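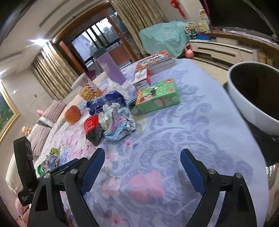

4. Recording your first demonstrations

By now the Hultine hand grip is charged, paired and calibrated (Section 3). If it is not, go back. Demonstrations recorded on an uncalibrated grip look perfectly fine until the arm tries to repeat them, at which point they look like an arm pushing a jar off a table.

This section covers showing a task by hand. Showing a task by remote control is covered in Section 5, and the two kinds of recording should not be mixed in one task folder. Pleden, the recording software, will let you mix them. It lets you do a lot of things.

4.1 Choosing a table

Use a real table in a real room. A living room with a sofa down one side and a television across from it is exactly the kind of place the arm will be asked to work in, so leave the cushions and the plush toys where they live.

A patterned tablecloth is allowed, and we encourage it. The cloth at the head of this section is lavender-blue with big pink flowers, and a model trained only on bare white desks has been known to try to pick up a flower. Record on cloth early and you will be spared the sight.

Note: A cloth that slides will drag its contents along with it. Clip it under the table edge or use a non-slip mat beneath.

4.2 Choosing objects

A good first table has a mix of hard, soft and annoying things on it:

- Boxes and cartons, including at least one lying on its side
- A clear jar with a lid
- Crumpled wrappers, the shinier the better
- A piece of round fruit
- Something tall that blocks part of the view
- A stack of books, to be left alone

The books are there so that the arm learns some things are none of its business. Do not tidy before recording. Wrappers smoothed flat and lined up in a row teach the arm to handle wrappers that have been smoothed flat and lined up in a row, and you will never meet one of those again.

CAUTION: No open drinks, knives, lit candles or pets on the table. The first three can be moved. For the fourth, close a door.

4.3 Starting position

1. Stand at one short end of the table, facing down its length. Keep your free hand behind your back or in a pocket.

2. Open the fingers fully. Both blue pads should be visible at the bottom of the preview, one on each side, tilted in toward each other. If you see only one pad, the camera has been knocked. Repeat the calibration in Section 3.

3. Hold the open fingers over a bare patch of cloth. Starting with an object already between the pads confuses the segmenter, and it will label the whole recording "release."

4. Check the preview for curved table edges and a room that leans. Both are normal. The lens is very wide, and Pleden straightens what it needs to later. Do not tilt your wrist to make the room look level. You will get a level room and a sore wrist.

5. Look for lamps. A ceiling light flaring at the top of the preview is acceptable. A light that washes out the pads is not, so turn it off or move to the other end of the table.

Note: Large dark screens reflect. Switch the television off before you begin. A reflection across a dark screen does no harm, but a moving cooking show does.

4.4 Recording a pick and place

1. Pull the trigger halfway and hold until the grip buzzes. Recording has started.

2. Wait for one slow breath. Pleden uses this still moment to find its bearings.

3. Move toward the target object in a single smooth path. If you change your mind about which object you want, stop and discard. The arm cannot tell hesitation from technique and will copy both.

4. Close the fingers until they hold the object, then stop squeezing. For a jar, grip the body and leave the lid alone. For a wrapper, come down from above and pinch the highest fold.

5. Lift clear of everything nearby before moving sideways. Your arm knows where the carton behind the jar is. The robot's arm has opinions about it, at best.

6. Lower the object to its new spot, open the fingers, and back away along the way you came.

7. Pull the trigger halfway again. Two buzzes mean the take was saved. Three mean it was not - see 4.6.

Repeat until you have 11 good takes of each object, shifting the object and your approach a little between takes. Eleven is the number at which Uniyal, the training service, will agree to look at your folder. More is better. Eleven identical takes are worth slightly less than one.

CAUTION: Keep fingers, sleeves and necklaces away from the pivot screws on the linkages. They pinch, and the recording will include your reaction.

4.5 Awkward objects

Crumpled film and tissue: These change shape when touched. Record them as you find them, and never re-crumple one to match an earlier take.

Glossy packets: The pads can slip. Wipe them with a dry cloth between takes. A slip you recover from is a useful take and should be kept. Mark it "recovered" in the menu.

Round fruit near the table edge: Start with the fruit well in from the edge and work outward over several takes. Keep a cushion on the floor until you are confident.

Wide containers: If it is wider than the open fingers, grip the rim or choose something else. Pushing it around with closed fingers counts as a separate task and needs its own folder.

4.6 If a take is not saved

Three buzzes come with an error number on the screen of the paired phone.

Storage full: Move finished folders to the Gerkier dock. Copy first, check, then delete. The order matters more than people expect.

Tracking lost: You moved too fast, or pointed the camera at a blank ceiling. Return to the starting position and go again.

Error 513: The grip thinks the fingers are shut when they are open, or the other way around. Open and close them fully twice. If 513 comes back, restart the grip. If it comes back after that, the finger sensor cable has worked loose - see Section 8, and have a small screwdriver and some patience ready.

4.7 Before you upload

Play back one take from each folder at normal speed. You are checking that both pads stay in view, that the object is in view when you close on it, and that the free hand from 4.3 has stayed out of it. Delete any take in which you helped.

Name folders by object and action, such as "jar_move" or "wrapper_pick." Names like "test2_new_FINAL" are accepted by Uniyal and regretted by everyone who opens them in February.

Continue to Section 5 for remote control, or to Section 6 if you are done showing and ready to watch the arm have a try.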